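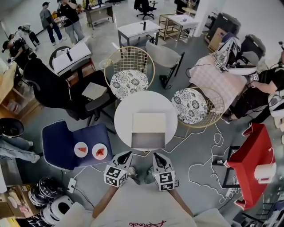

Compras y presupuesto, enero

Hola, Nadège: te cuento cómo vamos. Seguimos trabajando con las pinzas de mano blancas, con sus cubos de marcadores, y quiero pedir otro juego a Skoryk (2,321 euros, portes incluidos). Flolberg nos pasó 3,522 por lo mismo, ¡ni loca! Aparte necesito 700 para mesas y regletas, que vamos justos de enchufes, y 100 para cubos de repuesto. El brazo de Gruvska lo dejaría para la próxima partida. ¿Me confirmas antes de que cierre febrero?

Tamara Lytvynenko, Nenico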